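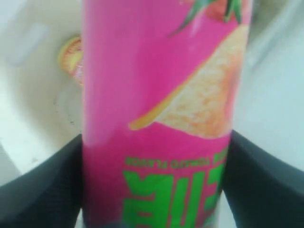
A gripper holds a can of tomato-flavor chips during shelf and kitchen trials at Bramwell.

Bramwell Opens Second Phase of Trials on Everyday Chores

BOKVILLE – The Bramwell test center has begun the second phase of a study on whether robots can take over simple chores in homes and small stores. The work started in May and is carried out with the equipment maker Anport and the grocery chain Kirel.

In the first phase, the machines made 1097 attempts at picking up, moving and setting down packaged food and kitchen items. According to the center's report, boxes and cans with firm sides gave the best results. Soft bags, wet dishes and items standing close together remained difficult, and a person had to step in often enough that the report does not recommend use without supervision.

"A store worker can put away a case of snacks while answering a customer's question," said Zofia Baran, who leads the study. "Our machines can do parts of that job. They are slow, and they still need someone nearby."

The second phase will run for six months and will cover four chores: restocking a shelf, unpacking groceries, clearing a sink and sorting returned goods. Each chore will be tried at three sites, including a Kirel store in Bokville, where work will take place after closing time. Employees at the store will set up the shelves as they would for a normal day.

Kirel stated that no staffing changes are planned in connection with the study. Anport will supply replacement finger pads and maintain the equipment at all sites.

Results will be published by the center after the trials end. Stores wishing to observe an evening session may apply in writing to the Bramwell office.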